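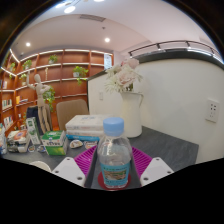

Clearing a side table before people come round

Twenty minutes if you don't stop to read anything. I always stop to read something.

What you need: a damp cloth, a dry cloth, one tray or shallow box, a bin bag.

1. Books first. Pile them by size, biggest at the bottom, and shift the lot to one end. Any boxes mixed in with them come out – they only make the pile slide.

2. Flat boxes next. Open every one. Empties get squashed for recycling, full ones stack with the edges lined up.

3. Snacks in the tray. Round packets roll if you stand them up so lay them flat. Check the dates while your at it.

4. Cartons. Tall slim ones lean and then they go over, so back to the cupboard. A big drinks case can live on the floor, nothing over 5 kilos on my table since the leg went.

5. Flowers stay. Artificial ones still get dusty – soft paintbrush, petals first, then wipe the jug. Handle to the right if you're right handed, easier to lift.

6. Wipe down. Back to front, damp then dry. Dark tops show every smear so do the dry bit properly.

7. Put back less than you took off. Flowers, a coaster, a bottle of water with the cap on tight. Rozália keeps a bowl out for keys as well, fair enough.

Small bits with no home go in one clear tub. Sort that in March, or whenver.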